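The Second Controller Problem
Notes for the Tuesday talk, Dosby games meetup – Dorian Mallet
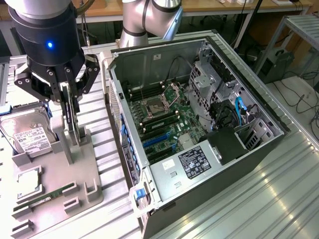

Slide 1. Hello, and the complaint

Say hello. Wait for the people at the back to find chairs. Don't apologize for the slides this year.

I want to talk about couch co-op, meaning two people, one television, one game, and a bowl of something that leaves dust on the controllers. I've been playing games this way since I was small enough to be handed a controller that wasn't plugged in. My brother kept that up for most of a summer. I thought I was very good.

The complaint is simple. Every year a batch of big games comes out with the words "local co-op" in the feature list, and every year I sit down with my wife and find out what the publisher thinks those words mean. Usually they mean that one of us gets to play the game and the other gets to be a lantern.

(Pause. If they laugh, go on. If they don't, go on faster.)

Slide 2. The lantern

The lantern is from Stilgate. Hands up who played Stilgate. Good. Hands up who played it as the lantern. Always fewer, and they always look tired.

For everyone else: Stilgate is a big handsome adventure about a knight going down into a flooded city. Player one is the knight. Player two is a floating light who can point at things. The knight has 300 moves, if you believe the back of the box. The lantern has two, and one of them is "glow."

I played it as the lantern for the whole first weekend, out of love. By Sunday I was shining myself into the knight's face during boss fights. I'd call that a design flaw. My wife calls it something else.

To be fair to it, and I did promise I'd be fair: the lantern is great if player two is five years old. My nephew glowed for an hour and went to bed happy. So there's a real use for it. I'd just like it labeled. Put "with a child" on the box and I'll stop giving talks.

Slide 3. The rubber band

Second type. Both players get a real character, and then the camera ties them together with elastic.

Ojo is the one to talk about. I love Ojo. It's a small platformer about two postal workers on a mountain, the jumping feels wonderful, and the music has been in my head since November. But the screen doesn't split and doesn't zoom out, so whoever is behind gets yanked forward in a bubble. In our house the person in the bubble is always me. I have seen a lot of that mountain from inside a bubble.

What they tell you in reviews is that this "encourages teamwork." It encourages waiting. One player stands on a ledge tapping a foot in real life while the other misses the same jump nine times.

Ask the room: has anyone finished the ice level with both players out of the bubble the whole way? (At rehearsal one person said yes and then admitted it was with the assist mode on. We still clapped.)

Slide 4. The one that works

Okay, good news. Drink some water here.

Vistham. It sold badly and looked cheap, and you could get it for the price of a sandwich within a month. It's a farming game on a train. One of you drives and the other grows turnips in the back, and you swap whenever you like by walking past each other in the corridor.

That corridor is the best idea in any co-op game I own. It's exactly one person wide. To swap jobs you have to meet in it and one of you has to back up. There's no menu for this and no button prompt. You end up having a tiny argument about manners while the train goes through a station you were supposed to stop at.

Things to point out while the clip plays (it's short, don't talk over the horn):

The screen splits only when you're in different carriages, and the line between the halves is the train wall, so you hardly notice it.

Neither job is the baby job. Driving is stressful for ten seconds and dull for two minutes. Turnips are the other way around.

When you fail, it's slow. A crate of vegetables goes off, you're a bit late, the next town is rude to you. You've got time to blame each other properly.

We put 420 hours into it. I looked that number up for this talk and then closed the laptop for a while.

Slide 5. So why doesn't everybody do it

I don't make games, so take this part with salt. But I've bothered enough people who do, and the answer I keep getting is that the second player gets added late. The game is already built around one hero. Somebody upstairs asks for co-op in the last few months, and the poor team has to find a job for a ghost. Hence lanterns. Also talking hats, helpful birds, and that one game where player two is the cursor.

It's also hard to sell. You can show a knight in a trailer. A corridor is a tough poster.

And there's the money argument, that everybody plays online now anyway. Maybe so. I play online too. It's fine. But online I've never once had to reach over and hold someone's elbow to stop them from driving past Dosby Junction, and yes, that's a real station in Vistham, and yes, I cheered.

(Local joke. Skip it if I give this talk anywhere else.)

Slide 6. What I'd ask for

A short wish list. Read it slowly, they'll want to take a photo of it.

Tell me on the box what player two does. One sentence.

Let us swap roles without starting over. Stilgate makes you go back to the title screen and sit through the logos, all of them, every time.

Give player two a way to mess things up. If I can't ruin anything, I'm not really there.

Let me drop out to answer the door and don't delete my hat. Ojo, I am looking at you. That hat cost 3000 stamps.

Slide 7. Questions

Leave ten minutes. Somebody will ask about fighting games. Those aren't co-op, but let them talk, they've been waiting.

If it goes quiet, ask who was given the unplugged controller as a kid. Then ask who did the unplugging. My brother says he'll be in the third row, and he'd better put his hand up.

The train game is set up on the side table for afterward, two controllers, both plugged in. Please don't save over our turnips.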